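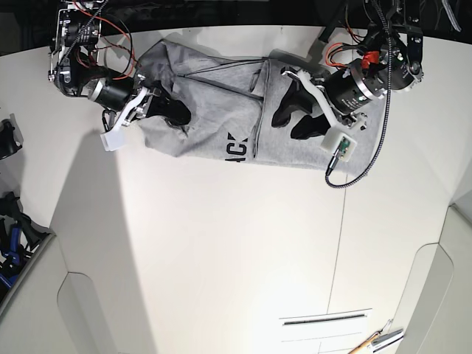 # 去普拉斯布里奇看一块灰布怎么长毛

首页 > 出门 > 工厂与作坊

标签：开放日、针织、卫衣、阴天、坐错车

从火车站到 Otus 针织厂要坐99路。站牌上写着99路，时刻表上写着99路，开过来的车也写着99路，于是我上了车，在车上坐到了终点，终点是一座水库。司机很体谅地告诉我，99路分两个方向，我坐的是另一个方向。水库很漂亮，边上立着一块牌子，禁止游泳、禁止垂钓、禁止喂鹅。鹅显然没读过牌子，跟着我走了一路，直到确认我包里那个三明治我打算自己吃。

所以等我走到 Otus 的门口，开放日的欢迎致辞已经讲完了，剩下半壶咖啡和一盘被人挑过的饼干。负责登记的女士在名单上找我的名字，没找到，又翻到背面，在“素食”那一栏里找到了。我不吃素，但那天中午我吃了素。

普拉斯布里奇（Plasbridge）是那种一条河、一座桥、一个厂的镇子。河在厂的前面拐弯，桥在厂的后面，厂卡在中间，红砖，锯齿形的屋顶，窗子一律朝北开，为的是当年验布的人能用上不晃眼的天光。如今验布有灯箱，朝北的窗子只剩下一个功能，就是冷。开放日的通知上写了“建议穿保暖衣物”，我以为是客气话。去一家做加绒卫衣的工厂参观，结果冻得直跺脚，这件事我到现在也没想好该怪谁。

## 分组

我们这一组由克里斯塔普斯·斯普罗吉斯（Kristaps Sproģis）带。他管后整理车间，个子很高，说话很慢，每到一台机器前都要先把手放上去，停一会儿再开口，像医生摸病人的额头。后来我发现那些机器大多是热的，而他没戴手套。

同组的人里有一对来给孩子挑校服面料的夫妇，有几个纺织专业的学生，还有一位先生从头到尾只关心停车场几点关门。学生们带了本子，问的问题都很长，里面含有答案。比如：“请问你们在这里用的是不是三线结构，也就是面纱、连接纱和毛圈纱，以便在反面起毛？”克里斯塔普斯想了想，说：“是。”

安全须知发在一张塑封的卡片上，要求长发扎起、袖口扣好、围巾摘下。我摘了围巾，挂在登记处的钩子上。这条围巾后面还会出现。

## 灰色的来历

第一站是纱库。纱库里最让人意外的是灰色。

我一直以为灰卫衣是把白卫衣染灰。厂里的人听到这话，表情大概和面包师听人说面包是烤熟了再往里打气差不多。那种带着细碎深浅点子的花灰，在纺纱之前就定了：一部分棉纤维先染成黑的，和没染过的白棉混在一起，再纺成纱。黑的放得多就是深花灰，放得少就是浅花灰，所以灰卫衣远看是一个颜色，凑近看是黑和白在吵架。

麻烦也出在这里。棉花是地里长的，每一批都有自己的脾气，混出来的灰总差那么一点。纱库的管理员给我们看了两个筒子，问哪个更深。大家意见不一。他说这两个是同一批的，然后很高兴地把它们放了回去。我怀疑他每次开放日都来这一手，也怀疑那两个筒子根本不是同一批。

纱筒按批号码在架子上，批号写在纸芯里面，要把脑袋歪过来才看得见。换批的时候绝对不能混着上机，否则布上会出现一道一道的横档，在灯光下看像斑马，在太阳底下看像更贵的斑马。有一年就混过。那批布后来做成了睡衣，理由是穿的时候一般关着灯。

纱库里还要控制湿度，空气又潮又凉，墙上挂着一支湿度计，旁边贴着一张手写的条子：“不要敲它。”

## 大圆机

织布车间吵得没法说话，克里斯塔普斯改用手势，我们改用点头。事后对了一下，同组的人对他那套手势的理解各不相同。以下是我的版本，错了算我的。

针织大圆机长得像一座旋转木马，只是没有马，顶上一圈纱架把纱线从四面八方引下来，喂进中间的针筒。我们看的那台是96路进纱，也就是针筒转一圈，要同时照顾96个口子。布从下面出来，是个圆筒，慢慢卷到底下的轴上，出来的速度比我想的慢，盯着看的时候简直不动，一转头再看又长了一截，和家里的脏衣服一个道理。

刚下机的布，正面是平整的小辫子，反面是一排排松松的毛圈，摸着像薄毛巾。在这个阶段就停手，拿去做衣服，就叫毛圈卫衣，春秋穿的。要接着往下做，把毛圈拉开，才是冬天那种抓绒。两种我家里都有，多年来我一直以为前者是后者洗坏了。

挡车工在机器之间走来走去，看什么呢？看断纱，看坏针。断了纱，机器会自己停下，亮一盏灯。坏了针，机器一般不吭声，布上就多出一条直直的细缝，从头一直到尾。找坏针靠手指和眼睛，有一位女工当场给我们演示，把手背贴着布面滑过去，停住，说：“这儿。”我把脸凑到快碰上布了，什么也没看见。学生们纷纷表示看见了。

车间的地上到处是飞花，就是棉纤维的细屑，天花板上有吹风的管子来回扫，把飞花从机器上吹下来，吹到人身上。出门的时候每个人都老了几岁，那位关心停车场的先生本来就白头发，没吃什么亏。

## 染缸和一位不肯多说的化学家

花灰布不用染，但要洗，要煮，要去掉棉花自带的蜡和油，所以也得从染整车间过一趟。别的颜色就在这里上。

染整车间倒是暖和的。暖和，而且闻起来像一锅煮过头的什么东西，里面加了一点醋。车间主管英格丽德·菲茨西蒙斯（Ingrid Fitzsimmons）站在一个梯子上接待我们，全程没有下来。她介绍说染缸分大小，小缸打样，大缸出货，小缸里对的颜色到了大缸里未必对，这中间的差别她用了一个词，学生们记下来了，我没听清，回家查也没查到，可能是句骂人的话。

他们用一种叫 Tandulix 的柔软剂，蓝桶装，靠墙码着。校服夫妇里的妻子问这东西对孩子的皮肤怎么样，英格丽德说最后要漂洗，漂洗完还要测，测完有报告，报告可以看。妻子说那想看看。英格丽德这时候往下走了一级梯子，是我那天见到她对访客表示的最高敬意。

我问柔软剂放多了会怎么样。她说会滑，缝的时候针脚站不住，而且吸水变差，穿着出汗像披了塑料布。放少了呢？放少了后面起毛的时候，布会咬针。我又问怎么知道放得正好，她看了我一会儿，说：“做下一道的人不来找我。”

克里斯塔普斯就是做下一道的人。他当时正仰头研究天花板上的一根管子。

参观路线在这里有一个休息的地方，摆着几把塑料椅子和一台饮料机。饮料机上的热汤那一格亮着红灯，热可可也亮着红灯，绿灯的只有冰柠檬茶。我喝了冰柠檬茶。

## 起毛

终于到了后整理车间，克里斯塔普斯的地盘，他的话从这里多了起来，虽然仍然很慢。

起毛机是一个大滚筒，外面围着一圈小滚筒，小滚筒上包着针布，密密麻麻全是弯头钢针，有的顺着倒，有的逆着倒。布绷在上面走，钢针把反面的毛圈勾开、扯散、梳松，一遍不够就再来一遍。这道活的要领是狠心而有分寸。太轻，里子还是毛巾；太重，连底下的纱也扯断了，布拿起来一抖，像下雪，穿着这样的卫衣脱下来，里面的黑T恤就成了花灰的。

他拿出一块起过头的样布让我们传着看。传到我手里，我轻轻拉了一下，拉出一个洞。他说没关系，本来就是拿来给人拉的。传到下一位学生手里，洞变大了，学生把布翻了个面，递给了下一位。

起完毛还要剪。刚梳出来的绒高高低低，像刚睡醒，要过一道剪毛机，刀是螺旋形的，贴着布面转，把长的剃平。剪下来的绒毛被风吸走，压成块，卖给做填充料的。我问都填进什么里，他说狗窝，沙袋，还有一种挡门缝的长条垫子。厂门口登记处那条门缝底下就有一条，我进来的时候踩过。

然后是预缩。针织布在机器上被拉来扯去，憋了一肚子委屈，一下水就要缩回去，与其让它在顾客家里缩，不如先在厂里缩掉。机器的做法是用蒸汽把布蒸软，再用一条厚毯子带着它往里挤，横平竖直地挤回该有的尺寸。我想起我那件洗过一次就露腰的蓝卫衣，问他这种情况是不是没有预缩。他问我用多高的水温洗的，用没用烘干机。我说今天的话题是工厂。

## 洗五遍，滚一箱

检验室是全厂唯一安静的房间，门上写着“请随手关门”，里面的人每隔一会儿就要起身去关一次门，开放日尤其忙。

检验的办法朴素得让人放心。在布样上画一个方框，丢进洗衣机，洗5遍，拿出来再量方框。方框变成长方形就是缩了，变成平行四边形就是扭了。扭了的布做成衣服，穿一阵子侧缝会慢慢转到肚子前面来，这种衣服我也有，我以为是我的身材问题，检验室的人说不排除两个原因都有。

起球用的是滚箱，几个衬了软木的方盒子，把布样套在橡胶管上，扔进去翻滚，一滚就是好几个小时，声音像楼上的邻居在挪家具，永远挪不到满意的位置。滚完拿出来，和标准样照对着打分。打分的是一个年轻人，他把布举到灯下，歪着头，嘴里没出声地念叨。我问他给多少分，他说还没想好，滚箱是机器，打分是人，人就要想一想。再问他平时买衣服会不会看起球，他说他买衣服都是他姐姐买。

墙边有一个架子，挂着历年退回来的成衣，每件上面别着一张卡片，写着退货理由。我在那里站的时间最长。理由有“和网上颜色不一样”，有“领口勒”，有“帽绳一长一短，看着心烦”，还有一件灰的，毫无毛病，卡片上只写着：“他不喜欢了。”检验室给它做了全套测试，各项合格。

## 叠衣服的学问

成衣这一段，厂里自己只做一小部分，主要是给一个叫 Hao 的牌子做卫衣，别的布成匹卖出去。裁剪间里布一层层铺在长台上，铺好不能马上裁，要放一放，让布把卷着的时候攒下的劲儿松掉。放多久，要看天气，看布，看裁剪师傅的午饭。同组的学生又问了一个含有答案的长问题，师傅说：“是，还要看午饭。”

缝卫衣难在罗纹，就是领口、袖口和下摆那圈有弹性的边。罗纹裁得比衣身短，缝的时候要拉着它走，拉得匀，成品才服帖；拉得不匀，下摆就像荷叶。缝纫女工踩得飞快，一圈下摆眨眼就上好了。她让校服夫妇里的丈夫试试，丈夫坐下，很认真地上了一只袖口。那只袖口后来被要走做纪念，我猜也没有别的用途。

最后是叠。加绒卫衣很难叠得好看，它厚，软，又不肯听话，袖子刚折进去就自己慢慢拱出来，帽子放在哪儿都多余。包装组的做法是先把衣服平铺，用手掌从中间往两边赶，把里面的空气赶走，再翻袖子，最后对折，动作里完全没有犹豫。我在旁边的空台子上跟着做了一件，叠完以后像一只睡着的猫。包装组长看了看，把它拆开重叠了，过程中没有看我，对此我很感激。

她说家里人别按厂里的叠法叠，那是为了进塑料袋的。在家最省事的办法是卷，下摆往外翻一个边，从领子开始往下卷，卷到底再把那个边翻回来兜住，塞进抽屉也不散。我回来试过，能用，就是抽屉打开像一盒寿司。

## 午饭与问答

食堂的午饭给素食者准备的是南瓜派。别人吃的是炖牛肉，香味很足。我坐在克里斯塔普斯对面，看他把牛肉分成小块，仍然是先停一会儿再动手。

问答环节在食堂里开，麦克风时好时坏，声音断断续续，答案听上去都比原话神秘。有人问厂子还能开多久。厂长说机器修一修还能用，会修的人在慢慢退休，新来的人在慢慢学，慢慢这个词他用了好几遍，最后一遍麦克风没响。还有人问为什么一件卫衣要卖那么贵，他把上午的路线从头报了一遍：纱、织、煮、起毛、剪毛、预缩、裁、缝、叠。报完问还有没有问题。停车场那位先生举手，问停车场几点关门。

我旁边坐着一位退休的挡车工，耳朵不太好，她说干了一辈子织布车间的人都这样，所以镇上的酒吧比别处的吵。她年轻的时候厂里不做卫衣，做秋裤，做了很多很多秋裤，河对岸那一排房子就是秋裤盖起来的。她说的时候往窗外指了一下，窗上全是水汽，什么都看不见，不过我相信河对岸有一排房子。

## 门市部

参观在门市部结束，和所有的参观一样。门市部卖零头布、次品和样衣，零头布按重量称，次品上用红线缝一个小叉，标出毛病在哪里。我挑的那件怎么也找不到红叉，拿去问店员，店员翻了半天，说可能次就次在忘了缝叉。

买2件有折扣，于是我买了两件，都是灰的。在店里的灯下看是一个色，出了门看，一件偏暖，一件偏冷，应该不是同一批。我想起纱库管理员那张高兴的脸。

零头布的筐子前面挤着学生，他们把布翻过来看反面，互相考对方这是起了几遍毛的。校服夫妇订到了面料，也看到了报告，妻子把报告折好放进包里，丈夫手里捏着那只袖口。

回程的99路我事先问清了方向，问了两个人，两个人指的是同一边，这才上的车。车开出镇子，过了桥，我把新卫衣从袋子里拿出来套上，里子朝着身体那一面确实很软，飞了一点毛在黑裤子上，不多。然后我想起围巾还挂在登记处的钩子上。

## 几条备忘，给要去的人

下一次开放日在七月，据说那时染整车间会热得让人怀念纱库，自己掂量。

报名表上“饮食要求”那一栏，空着和划一道横线在他们的系统里不是一回事。我划了横线。

穿平底鞋，别穿黑色，别穿羊毛，飞花沾在羊毛上要摘到过年。耳塞门口有发，黄色的那种，捏扁了再塞。

门市部收现金也收卡，零头布只收现金。袋子要钱。

99路往普拉斯布里奇方向的站牌在马路对面，邮局那一侧，被一棵树挡着。坐错了也别慌，水库那头有厕所，鹅比看上去胆小。

围巾寄回来了，包裹里夹着一张检验室的卡片，退货理由一栏写着“遗忘”，底下附了起球等级，不太高。

发布于2021年12月2日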